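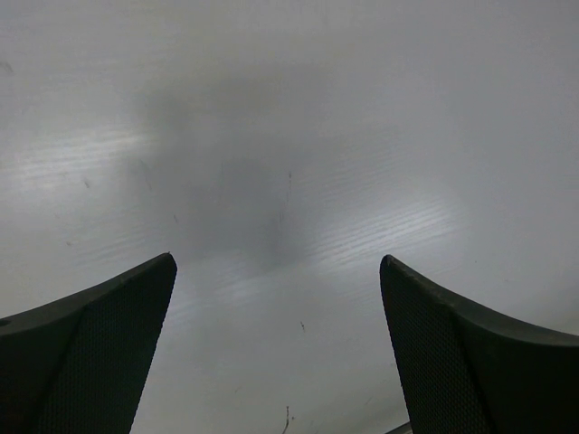 Open day report, July 26, 2026

Hi everyone at Vastia – this is the report I promised you on the open day, a bit longer than the form asks for because there was a lot to get through. The money side is at the bottom.

We had 215 people through the door, which is more than the Clodex building has seen in one afternoon since we moved in. A lot of them were families from the Szabó Street side who walked over, and quite a few told me they'd passed our sign for years and figured we repaired copiers. So that's one thing fixed already!

How the demo went

We ran the Plokumar arm in 10-minute slots at the pale table by the window, with two fingers on the gripper and the textured pads facing each other. I'd planned to start every slot with the arm already holding something. After the first group I switched and started with the fingers open and the table clear between them, so people could get a good look at the gripper before it did anything. They asked much better questions that way. Kids wanted to know if it could pinch them (we talked about force limits, and then I let them push on a spare finger). Adults mostly wanted to know what it costs and whether it knows what it's picking up.

The pads got more attention than I ever expected. I passed a loose one around in each slot and people kept rubbing it with their thumbs and comparing it to sneaker soles, nail files, the grip on a screwdriver. I'll make a little tray of different pads for next time, with a smooth one in it so they can feel the difference.

What we ran was simple pick and place: sponge, wooden block, plastic cup, then a spoon. The sponge and the block were fine all day. The cup was fine if it stood upright. The spoon was hit or miss, and we missed it seven times in a row in one slot – the crowd got louder with every miss and cheered like crazy when we finally got it. I was sweating, but I think that slot did more for us than the clean ones.

What I'd change

The light. Afternoon sun makes bright patches on that tabletop, and the wood-grain pattern shows up much more strongly in them. The wrist camera sees all of it. I'd like a blind on that window, or a plain mat, before we invite anybody again. I also want to wipe the table down between slots, as crumbs and little bits of fluff look huge on the big screen and a boy in the front row pointed out every single one.

We also need a second person on the floor. I was talking, running the arm and answering the door, and the line backed up into the hallway twice. Sorry to anyone who gave up.

Money

You gave us $3000 for the day. Most of it went to the screen rental, the spare finger set and the insurance rider, and the rest covered printing and snacks. Nothing is left over and we didn't go past it. Receipts are in the shared folder, except the one for the extension cords, which I'm still chasing.

Next up

I'd like to do a smaller evening for the two schools that asked, same table, same arm, with more time per group. If you're okay with that in principle, I'll send a one-page budget with the blind and the mat on it. I also owe you the feedback cards, which I'm typing up now – the handwriting on some of them is slowing me down.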